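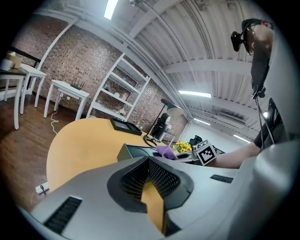
A round table with a purple cloth, a black desk lamp and yellow flowers.

Filed under: Cleaning / Living Room / Quick Jobs

By Leire Villanueva, 23rd October

A small table collects more dust than you'd expect, mostly around the things that never get moved. Lamp bases are the worst. If you only wipe the open part of the top, you end up with a clean circle and a gray ring around everything else.

Start with the lamp. Unplug it, let the bulb cool, then wipe the shade from the top down. Do the arm next and the base last. Lift the base and clean under it – grit there will scratch a wood top.

Artificial flowers need a soft dry brush or a hair dryer on the cool setting. Take them to the sink or outdoors first. Petals with dark centers hide dust well, so turn each head over and brush the back too.

Picture frames and trays can be done flat on the table. Put a little cleaner on the cloth and keep the bottle away from the frame, or liquid will run in under the edge.

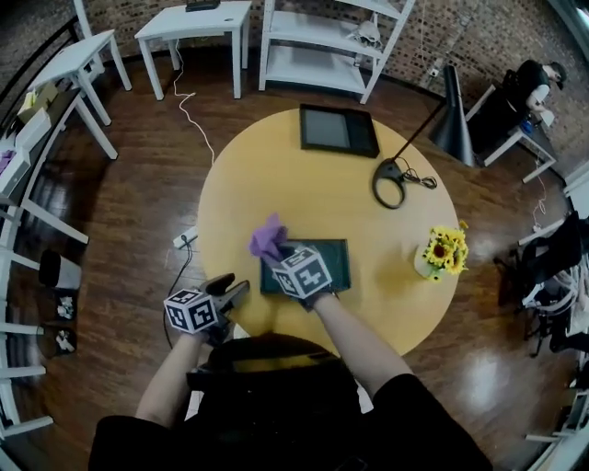 For a tray with a rim, press the cloth flat and work from the middle out. Go along the rim with a folded corner. Dry it before you put anything back on it.

Wash microfiber cloths without fabric softener. I keep 6 in a drawer and use 2 for a table this size, one damp and one dry. Akinyi Barasa wrote in to say she cuts up old cotton T-shirts instead – fine for wood, but they leave lint on glass.

Cords get dusty as well. Wipe them dry, with the plug out.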